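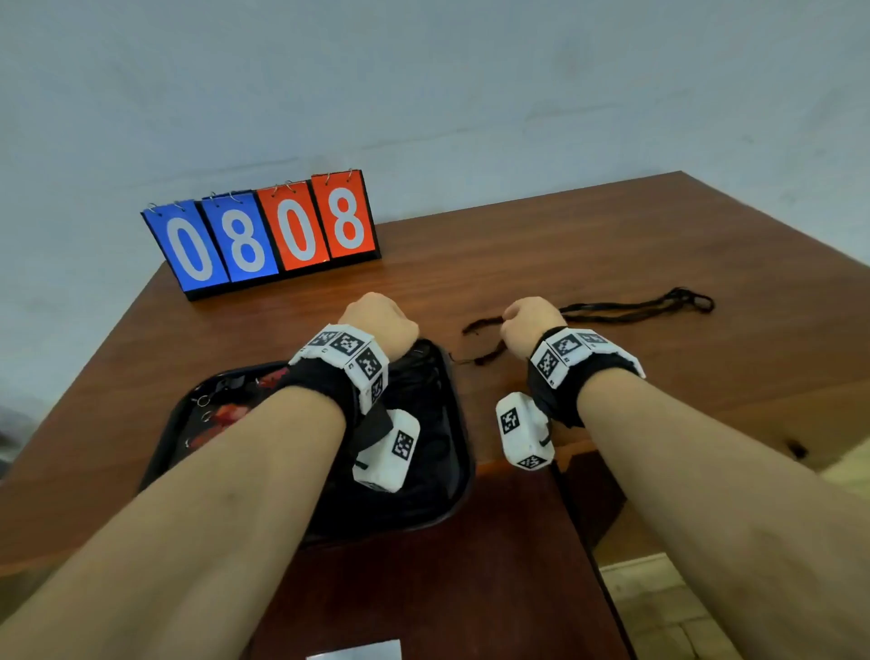
A mesa da tarde, com o placar em 08 a 08.

Jericho Talavera chegou à sala às duas e ligou para a Bemo pedindo a lista. Do outro lado, a moça da Bresine, que fazia os turnos da Bemo às quintas, leu a tarefa em voz alta: apitos e cordões, separar, guardar, cinquenta repetições.

"Separar como?", ele perguntou.

"Como você separaria em casa."

Ele nunca tinha separado apitos em casa. Prendeu as faixas nos pulsos, depois as dos tornozelos, e ficou um minuto de pé, mexendo os braços devagar, até o programa aceitar as marcas. Ouviu o bipe. Sentou-se.

As primeiras repetições saíram rápidas demais. Às três o Bondarchuk mandou mensagem: o modelo precisava de mãos que hesitassem um pouco, porque as mãos que iam direto ao lugar certo ensinavam pouco sobre como achar o lugar. Jericho leu duas vezes e respondeu que ia hesitar.
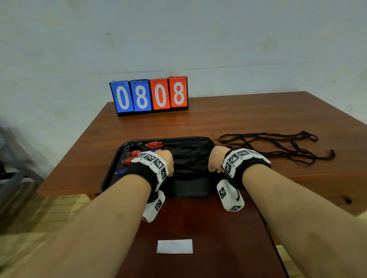
Descobriu que era difícil fazer isso de propósito. Quando pensava em hesitar, a mão parava no ar como a de um ator ruim. Quando não pensava, ia direto. Passou a conversar sozinho enquanto trabalhava, para se distrair, e contou em voz baixa a história do irmão, que tinha sido juiz de vôlei em Flalik e largou tudo depois de um jogo suspenso por falta de luz. O áudio não era gravado. Pelo menos era o que dizia o contrato.

O irmão apitava baixo. Os técnicos reclamavam. Ele dizia que quem quisesse ouvir ouvia.

Na repetição 18 um cordão se prendeu no dedo dele e o arrastou junto com outros dois. Jericho soltou um por um. Achou que aquela ia ser descartada, mas o Bondarchuk escreveu logo em seguida: "Essa ficou ótima. Mais assim." 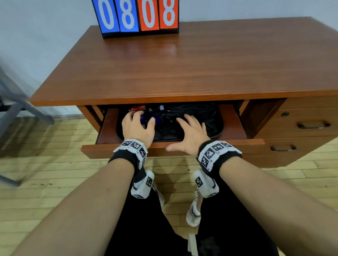

Guardar era a parte de que ele menos gostava. O manual dizia que o material devia terminar fora da mesa, sem indicar o lugar, e cada operador resolvia do seu jeito. Jericho usava a gaveta do meio. Abria-a inteira, com os cabos enrolados do lado direito, e apertava as coisas com a mão espalmada. Lá em cima, encostado na parede, o placar continuava em 08 e 08. O irmão teria passado a folha do azul para o nove só para incomodar. Ele pensou em fazer isso e não fez, porque o objeto não constava da lista.

Às quatro e meia pediu uma pausa. A moça da Bresine perguntou se os pulsos doíam. Ele disse que não, que era só a cabeça.

"Posso fazer uma pergunta?", disse ele. "Depois que aprender, a máquina vai guardar apito onde?"

"Não sei. Onde você guardou, acho."

"E se eu guardei errado?"

Ela demorou a responder. Ele ouviu um teclado.

"Tem outros operadores", disse ela. "Tira-se uma média."

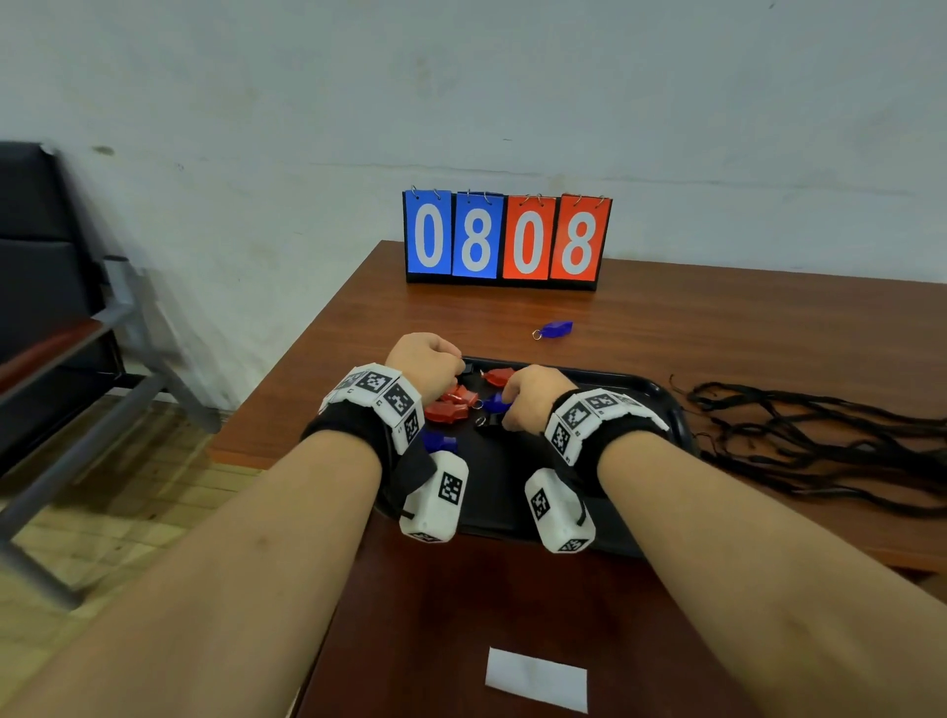

Voltou ao trabalho. Fez as que faltavam e, como ainda restava tempo de sala, continuou até a 62. Nas últimas já não pensava em hesitar, e a mão errava sozinha, pegava um cordão em vez do apito, largava, tentava outra vez. Tinha passado por volta de três horas naquilo.

O Bondarchuk escreveu que podia encerrar. Jericho tirou as faixas, guardou-as na caixa e telefonou para o irmão. Chamou bastante antes de ele atender.

"Onde é que você guardava os apitos?", perguntou.

"No bolso", disse o irmão. "Por quê?"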